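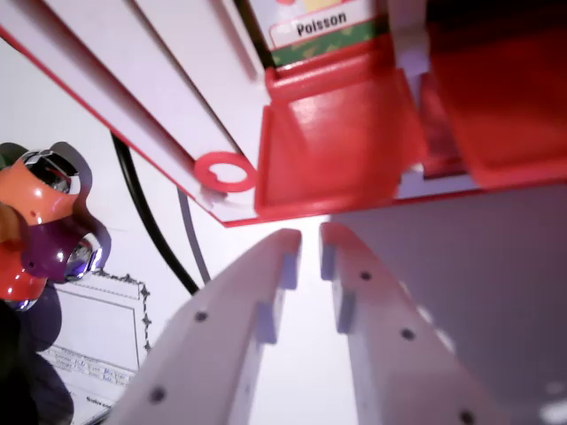

Vodetti asked whether flipping a tile down should count as one action or two, the approach being where most attempts go wrong. The group had this argument in July and was pleased to have it again. Agreed: one action, with approach errors logged in their own column.

Minutes, tile manipulation working group, August 16, 2025

1. Demonstrations. The set now stands at 320 episodes on the guessing-game board, of which 300 are usable. The other 20 were discussed at greater length than the 300.
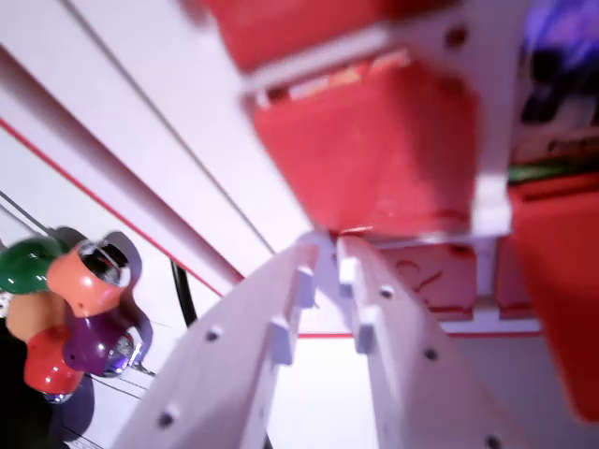 Training used 210 episodes, with the rest held back for testing. Grisel reported that the wrist-view policy does well on outer tiles and poorly on inner ones, where it tends to take a neighbor along for company.

2. Baseline.
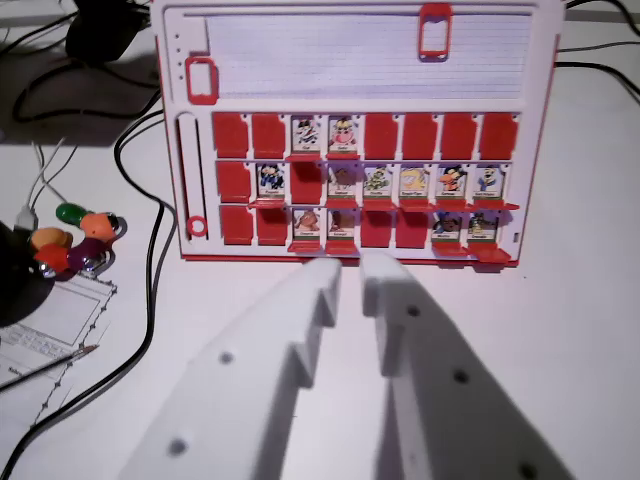
Does the policy need to know which character is on a tile? Only for the instruction-following runs; the baseline gets a row and a position.

3. Blur. 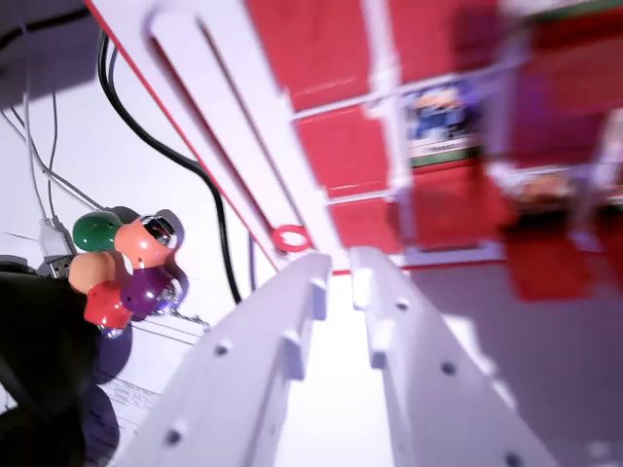 Zaidi proposed dropping blurred frames before training. Werkance objected that fast moves would vanish from the data, leaving a very calm robot. With the red panel smeared and the rails doubled while the fingers stay fairly readable, a whole-image sharpness score may be the wrong test – Zaidi will try scoring the fingertip region alone.

4. Actions. Zaidi: blur scores. Grisel: 5 more runs on inner tiles. Vodetti: the column.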